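Score the whole table, not the best push

By Charmaine Nkosi
41 shares | 4 comments
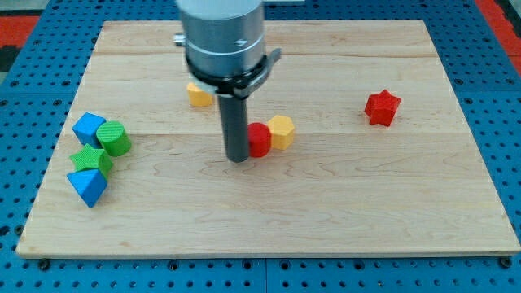
The pushing setup at Jernby: printed blocks on a wooden board, with a plain rod for a hand.

Most papers on robot pushing report one number, the success rate. The robot is told to move a block next to another block, it does or it doesn't, and the yeses are added up. I think that number hides the part we most need to see, and a small result from our own lab in August is why I think so.

The task sounds easy. A person types something like "put the red star beside the yellow hexagon" and the arm has to slide the star there with the rod. It can't pick anything up. Everything happens by contact, and contact spreads. If a green star is leaning on a blue triangle, you can't move one without having a say in where the other ends up.

We ran 372 commands on a policy trained by Hendrik Mofokeng. By the usual rule, it did well. Then Lesego Xaba went back through the logs and asked a second question: did any block that was not named in the command get shoved out of place? In 167 of the runs counted as successes, one did. Sometimes it was a nudge. Sometimes the arm had plowed straight through a group of blocks to reach the far side of the board, because that was the shortest path and nothing in the score told it not to.

I don't blame the policy. It learned what we paid it for. I blame the scoring, and I include my own earlier work in that.

The usual defense is that side effects can be dealt with later. Get the robot to do the task first, then teach it manners. I used to say this myself. The trouble is that a method picked for its raw success rate may be a bad place to start. When we ranked our 11 saved checkpoints by the stricter rule, the one we would have published dropped to ninth. The one that came out on top was slower and had looked dull to all of us.

A stricter score does cost something. You have to track every block, and you have to choose how far a block may drift before it counts. We picked a limit and other people would pick another. Fine – print the limit next to the number and let readers argue with it.

I would also like to see starting layouts published. A board with the blocks spread out is a different test from one where they're bunched up against each other, and right now a paper can average the two without a word.

Comments (4)

Eduardo Brandão
Agree on layouts. We tried to match a published number for two months and the only difference was how the blocks were placed at the start.

R. Poojary
What limit did you use for drift? And did you count rotation? A star that spins in place hasn't moved by most measures.

Charmaine Nkosi
Half a block width. No rotation, and you're right that we should have. Lesego is rerunning it now.

tm_bench
Slower by how much though? If it takes twice as long I know which one my boss picks.

Contact the editors | © Dotovness | Back to top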